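Two-arm unit, left gripper won't let go when pulling cloth – fault or setting?

Posted in: Service robots > Grippers and hands
Asked 10/29/23 – viewed 443 times

taped_hinge

I look after a two-arm unit that does bathroom and linen work in a short-stay apartment building. The arms are Vakoda, the hands are soft finger grippers from Hudley, and the whole thing runs on Moroz control software, which the installer set up. It has been in service since spring and had done 3,016 logged cloth jobs when this happened. A cloth job is one towel, mat or sheet, start to finish.

The job that failed was straightening a hand towel on a wall bar. Both hands take the bottom edge, pull down a little until the cloth is even, and open. The right hand opened. The left hand stayed closed, and the arm then started its normal move back to the rest position with the towel still in its fingers. The towel didn't slide off the bar. It had doubled over itself up there and jammed, so the arm was pulling on the bar itself. One bracket came partly out of the wall before I hit the stop button. I was in the doorway, so it took me a couple of seconds to get to it.

No one was hurt. The bracket pulled a plug of filler out of the wall panel and I had to pay for that repair. My worry is that it could have been a shower rail or a shelf with glass on it.

Things I have checked so far:

The log shows "release sent" for both hands at the same time. It shows "release done" for both hands too, which is wrong for the left.
Air pressure at the left hand is normal when I run it by hand from the screen.
Fingers open and close fine with nothing in them. I did it 42 times in a row without a miss.
No error code at all until I pressed stop.

The job is the same in every unit in the building, with a bar near the counter and both hands low on the towel.

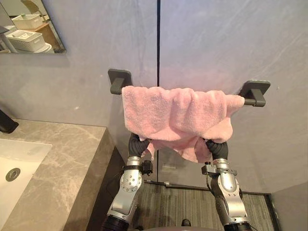 Why does the software say the hand opened when it did not?

Because on most soft hands "release done" only means the valve was told to switch and a timer ran out. There is no sensor in the fingers that reports their position, so the controller assumes they are open once the time is up.

That is what the installer told me on the phone, and I believe him, but it does not tell me why the hand stuck or why the arm was allowed to pull that hard. I can't get it to happen again. Is this a worn part, a setting, or something else? And is it safe to put the unit back to work in the meantime? It has been parked since.

Furkisetti_owner

Had something close to this on a different arm with the same make of hand. In my case it was loops. Terry cloth has loops and the finger pads have ridges, and once the pads wear, the ridges get a sharp lip on them. The loops hook on the lip. With nothing in the hand it opens perfectly every time, so the empty test won't find it.

Take the pads off and run a piece of old towel across them. If it drags or snags, replace the pads. I would do both hands. Mine were worn on the side that does the pulling and nearly new on the other side.

Also check the vent. The fingers open when the air leaves them, and if the little vent filter is full of lint they open slowly. Yours handles cloth all day, so it will be full of lint. A slow hand plus a short timer gives you exactly what you have. Your screen shows supply pressure and that will look normal even when the vent is blocked.

night_shift_maint

There are two faults here and you should treat them separately. One is the hand holding on. The other is the arm pulling a bracket out of a wall without stopping. The second is the one that matters for safety. Hands that grip cloth will snag again sooner or later, whatever you do to the pads.

Look at the force limit for the retreat move. On the Moroz setups I have worked on, the pull step has its own limit, usually set low, but the move back to rest uses the general limit for the arm. The general limit is there to let the arm lift its rated load, and that is far more than a bracket in a hollow wall will take. Your installer probably set the first and left the second alone. Ask him for both values in writing.

What I would change, in this order:

Set the retreat limit to the same value as the pull limit, at least for the first part of the move.
Split the retreat in two. First a short slow move toward the wall, so the cloth goes slack, then check the force reading at the wrist, then go back the rest of the way. If the reading isn't near zero, stop and call for help.
Lengthen the release timer. Ours was 4 tenths of a second from the factory and we doubled it for terry cloth.
Have it open the hand a second time before it moves. Costs almost nothing.

If your wrist sensors include a camera, there may be a check you can turn on that looks for cloth between the fingers. I would not rely on it alone. Ours missed dark towels.

On the stop button: you said it took a couple of seconds to reach. If the only stop is on the body of the unit, get a wireless one or don't run it where you can't reach it. In a bathroom with one door the robot is often between you and the far wall, so think about which side you are standing on.

As for putting it back to work, I would leave it parked until the retreat limit is changed and tested. Test it with a towel clipped to a loose bar on a bench, with the left hand held shut on purpose. If the arm stops before the bar moves much, you can go back to supervised jobs.

Save the log too. Ours gets overwritten after a while and you will want it if there is an argument over who pays for the wall.

taped_hinge

Thanks to both. The vent filter on the left hand was packed solid with gray fluff. The right one was half full. I cleaned both and ordered pads, which are supposed to come in November.

The installer sent the two values. The retreat limit is over five times the pull limit, so that was left at the general setting, as you said. He is changing it remotely and says he will split the move as well. I have copied the log.

Still parked until I can do the bench test. Does anyone know if the filters can be bought separately? The parts list only has the whole valve block.

Furkisetti_owner

You can get them separately but they are listed under the pump, not the hand. Look for the pack of ten. We change them with the linen filters now.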